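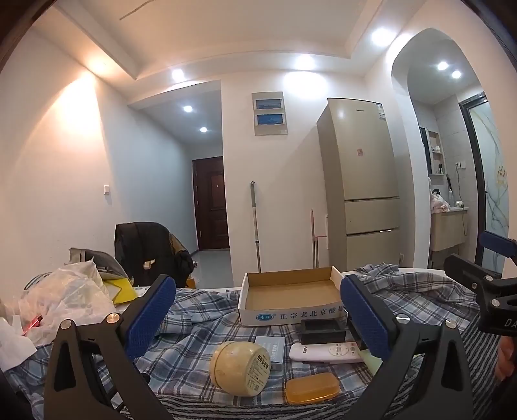 Small stuff on the plaid sheet, with the hallway behind.

Pokeo: household odds and ends on plaid

Hi, I'm Leszek Grabowska and I put this set together (with a lot of tea). It's 1,062 pictures of the little things that pile up at home: soap, jars, remotes, chargers, plastic bags, yogurt box lids that are too good to throw out. I wanted clutter the way people really live with it, so please don't expect neat rows!

What's in it

There are 4 folders: bed, table, shelf and floor. Each one has a notes.txt where I ramble about what I tidied and what I gave up on. The labels are plain words like "remote" or "soap bar", 96 of them in all, and I merged "box" and "lid" in September after mixing them up one too many times.

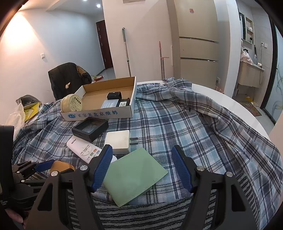
Plaid was my own idea, and I'm still fond of it. Pale things look different on a busy check than on a white tabletop, and folds in the cloth hide corners, so go easy on the outlines there. If part of a thing was tucked under something else, I labeled only the part that shows.

Known problems

Some 10 labels in the shelf folder are misspelled (sorry, "adaptor" fans). Flat packets and sheets share one label, "flat thing", until I come up with a better name.

Last edit: 21/05/2021. Fixes are very welcome, just put the folder name in your message.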